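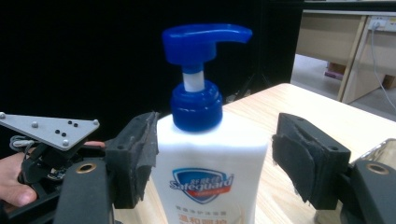
Home Stories Poems Archive Submit

1 March 2023
By the Brernport Story Page

The ferry to Brernport left at 13 past the hour and my father was not on it. I waited until the ramp came up, then drove back to his flat and let myself in.

He was at the kitchen table in his good coat. His bag was by the door.

"You missed it," I said.

"I saw it go. You get a clear view from the balcony."

My aunt had been expecting him for lunch. They hadn't spoken in 15 years, over the sale of a boat, and in March she had written to say she had a spare room and a heater that worked. He had read me the letter twice over the phone.

I rang her and said he was running late. She asked how late. I said there was another ferry at four.

"I've done a roast," she said. "It'll keep."

He washed his hands and dried them on the tea towel. Then he made us both toast and ate his standing up, still in the coat, looking at the harbour.

At half past three he picked up the bag. I asked if he wanted me to come across with him.

"Only as far as the ramp," he said.

Contact us | Copyright Brernport Story Page | Back to top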